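Home | Projects | Reports | Contact

15/03/2026
By Joyce Simiyu

Survivor testimony archive, Ostport. Progress to end of February.

Transcripts: 1,666 pages done, 900 still to check. Peiyu Liang has finished 23 interviews with rescuers and aid workers, two more booked. Consent forms all in. Translation slower than hoped, sorry, one translater off sick.

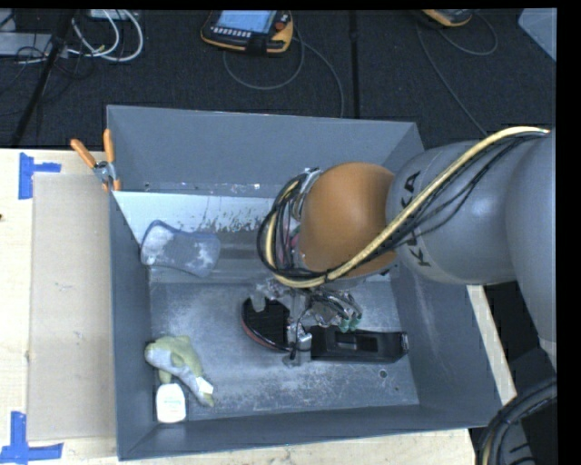 Grey bin and KUKA arm.

Spend to date $2,586, mostly travel and honorariums. Hattori family letters still to be catalouged. Will send school kit draft next month.

Filed under: Funder Updates, Memory & Human Rights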